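COMMUNIQUÉ DE PRESSE

Inmont, août

Stomov ouvre à Inmont un local consacré au retour et au tri des cartes de membre

Stomov, qui édite et gère des cartes de membre pour des salles de spectacle, des clubs sportifs et des commerces indépendants, met en service à Inmont un local réservé au retour des cartes arrivées en fin de vie. Les titulaires du programme Um pourront y déposer leurs anciennes cartes, ou les y envoyer par courrier, dès la dernière semaine d'août. Les autres programmes suivront en octobre.

Jusqu'à présent, les cartes retournées étaient gardées au siège, dans des boîtes rangées par établissement. Un premier inventaire, terminé en juin, en a dénombré 2 256, tous programmes confondus. Certaines correspondaient à des abonnements échus, d'autres à des comptes fermés à la suite d'un déménagement. Une partie avait été renvoyée sans aucun courrier d'accompagnement, et l'établissement d'origine a dû être retrouvé à partir du seul modèle de la carte.

Le local d'Inmont doit permettre de traiter ces retours au fur et à mesure. Chaque carte est posée à plat, examinée sur ses deux faces et rattachée à un modèle. Elle est ensuite classée dans l'une des catégories suivantes : carte à rendre à son titulaire, carte à remplacer, carte à détruire. Les cartes à puce sont mises à part dès l'arrivée et suivent un circuit de destruction séparé.

Un inventaire par modèle

Stomov a profité de ce transfert pour établir un catalogue complet des modèles émis depuis la création de la société. Il en existe 11, sans compter les variantes de couleur. Certains n'ont été diffusés que pendant une saison et ne figuraient plus dans aucun fichier interne. Le catalogue décrit le fond, les bordures, l'emplacement de la puce quand il y en a une et la position des mentions imprimées.

Parmi les cartes que les établissements demandent le plus souvent à identifier figure un modèle rouge à reflets bordeaux, parcouru de fines lignes dorées ondulées, avec une puce dorée et la mention « VIP » en grandes capitales. Ce modèle n'est plus émis. Les cartes encore en circulation restent valables jusqu'à la date portée au dossier du titulaire, et leur échange n'est pas obligatoire avant cette date. 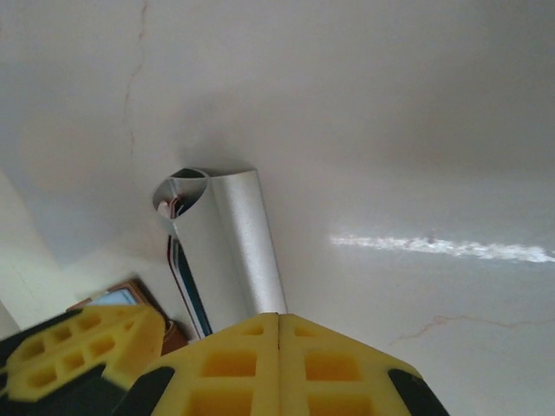
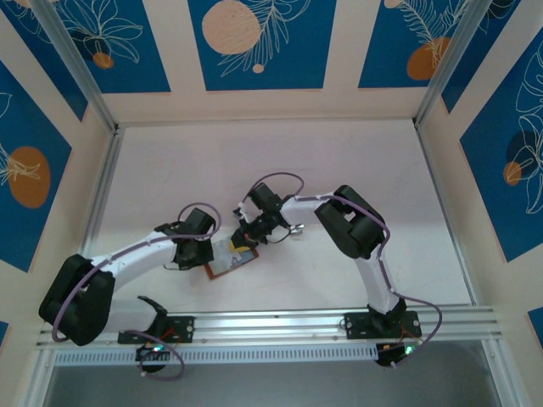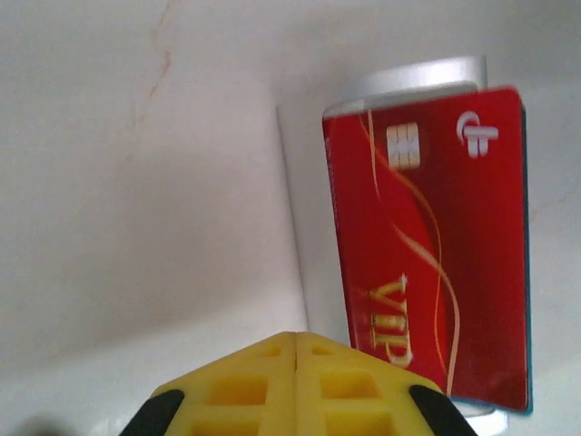
Les titulaires qui souhaitent conserver leur ancienne carte en souvenir peuvent en faire la demande. La carte est alors désactivée, puis renvoyée à l'adresse indiquée. Cette possibilité existait déjà mais elle était peu connue - elle sera désormais rappelée dans le courrier qui annonce la fin de validité. Elle ne concerne pas les cartes dont le contrat prévoit expressément la restitution à l'établissement.

Les cartes perdues puis rapportées par un tiers sont traitées en priorité. Stomov prévient le titulaire, qui dispose de deux mois pour se manifester. Passé ce délai, la carte est détruite et le solde éventuel reste attaché au compte, où il peut être reporté sur une nouvelle carte.

Un nouveau format de pochette

La mise en service du local s'accompagne d'un changement de pochette. Les cartes seront expédiées dans un étui en papier fourni par la papeterie Udidik, à la place de l'ancienne enveloppe à fenêtre. Cette dernière laissait parfois la carte glisser vers un angle et se plier le bord lors du passage au tri postal. Le nouvel étui se ferme par un simple rabat et comporte au verso les instructions de retour.

Un premier tirage de 2 000 étuis a été livré. Il sera réservé aux membres du programme Um jusqu'à la fin de l'été. Les établissements partenaires recevront ensuite leurs propres étuis, imprimés à leur nom s'ils le souhaitent. Les étuis peuvent être réutilisés pour le retour d'une ancienne carte, à condition de masquer la première adresse.

Des travaux de finition prévus à l'automne

Le local a été repris en l'état au printemps. Les travaux menés avant l'ouverture ont porté en priorité sur l'électricité, l'éclairage et le rangement. Les finitions ont été reportées afin de ne pas retarder l'accueil des premiers envois : le plafond présente des fissures fines qui seront rebouchées avant la remise en peinture, programmée en novembre. Le local sera fermé pendant la durée du chantier, soit une semaine. Les envois postaux continueront d'être reçus au siège et les dates exactes seront affichées à l'entrée.

Le coût de l'aménagement est pris en charge par Stomov. Aucun frais de dépôt, de tri ou de destruction ne sera facturé aux titulaires. Pour les établissements, le service est compris dans le contrat de gestion en cours. Ceux qui ne sont pas clients de Stomov mais souhaitent confier un lot de cartes anciennes peuvent demander un devis, en précisant le nombre de cartes et la présence ou non d'une puce.

Comment retourner une carte

Le dépôt sur place se fait l'après-midi, de 14 heures à 17 heures, sans rendez-vous. Il suffit de remettre la carte dans une enveloppe portant le nom du titulaire et le nom de l'établissement. Les cartes cassées ou illisibles sont acceptées. Il est demandé de ne pas les découper au préalable - une carte incomplète est plus longue à rattacher à un dossier.

Pour un envoi postal, l'adresse du local figure au dos des nouveaux étuis et dans l'espace personnel, à la rubrique « Mes cartes ». Un accusé de réception est adressé par courriel lorsque la carte a été enregistrée. Le délai de traitement est d'environ 11 jours ouvrés. Il peut être plus long pendant les premières semaines, le temps d'absorber les retours conservés au siège.

Les lots de plus de 50 cartes doivent faire l'objet d'une prise de contact préalable. Stomov fournit dans ce cas un bordereau à joindre au colis.

À propos de Stomov

Stomov conçoit, édite et gère des cartes de membre et d'abonnement. La société assure la personnalisation des cartes, leur envoi, le suivi des comptes et, désormais, le retour des cartes en fin de validité. Um est son programme commun à plusieurs établissements d'Inmont et des communes voisines.

Contact presse : service communication de Stomov, Inmont. Le catalogue des modèles est envoyé aux rédactions sur simple demande.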